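Tub chair

A tub chair is a low armchair whose back and arms form one continuous curve, so that the sitter is held on three sides and released, with some effort, on the fourth. The name comes from the resemblance to a bathtub with part of its wall cut away. Other names in use include barrel chair, bucket chair and, in the hotel trade, "occasional chair," a term that says nothing about its shape and very little about how often anyone sits in it.

Origins

Chairs with rounded backs are old, and several countries claim to have had the idea first. Most accounts agree that it came from several directions at once. Coopers cut down barrels and padded them. Wicker workers found that a curve was easier to weave than a corner. Upholsterers noticed that a customer who could not lean sideways tended to stay put, and clubs, barbers and photographers all saw the use of that.

The padded form familiar today depended on cheap springs and, later, on foam. Early foam had a habit of turning to crumbs, and many chairs sold as antiques have been restuffed so thoroughly that only the legs can be said to be old. Sometimes the legs are new as well.

Construction

The frame is usually built as two hoops, one at the seat and one at the top rim, joined by uprights. The hoops may be bent from a single strip or glued up from short curved pieces. Cheaper chairs replace the whole arrangement with a molded shell, which is lighter and squeaks at a higher pitch.

Covering the curve is the hard part. Cloth does not like to bend two ways at once, and an upholsterer must either cut the inside back into panels or pull it very tight and hope. Sarla Mishra, in her shop manual The Rounded Back, gives the hoping method 2 pages and the repair of its results 55. Her advice on piping — use it wherever the seam has wandered — is still widely followed.

Use with tables

The tub chair was meant for the fireside, where it had no need to go under anything. Its move to the dining table came with the hotel lobby café, whose owners wanted guests to feel they were at home but to order as if they were out. The arms then became a problem. On many models they stand slightly higher than the underside of the tabletop, and the chair stops short, leaving the diner to lean across the gap.
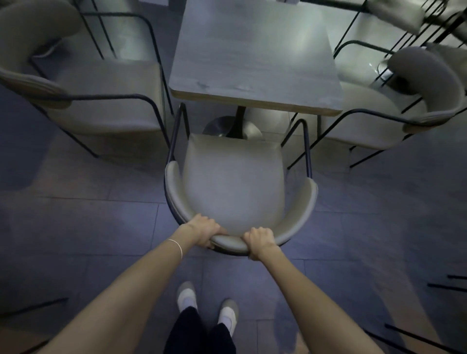 SKANPORT, February — The furniture maker Bhardwaj has announced a tub chair with arms low enough to pass beneath a café table. The new model, to be called the Cimden, will come in three heights, "to suit the table, the room and the guest." Orders will be taken from the spring.

The notice above, from a trade bulletin, is generally taken as the start of the so-called low-arm period. The Cimden did pass beneath most tables. Its arms were by then too low to rest an arm on, and buyers who pointed this out were sent a cushion. The tallest of the three heights was dropped after one season, having turned out to be the same as the old chair.

The rival Sestska works took the other road and raised the table. This was more successful than it deserved to be, though shorter customers were reported to dine at chin level.

Variants

The swivel tub sits on a central post and is popular in waiting rooms, where it gives people something to do. The love tub, a double-width version, seats two who are on good terms. The nursing tub has a lower seat and is the only member of the family commonly described as comfortable by people who are not selling one. A set of six is the usual order for a small lounge, and around five will still match after the first recovering.

Care

Crumbs and coins gather where the seat meets the curve. Most makers advise a narrow vacuum nozzle. Loose covers are sold for many models but tend to ride up at the back, as there is no corner to hold them.

See also: Club chair; Barrel making; Slipcover; Table height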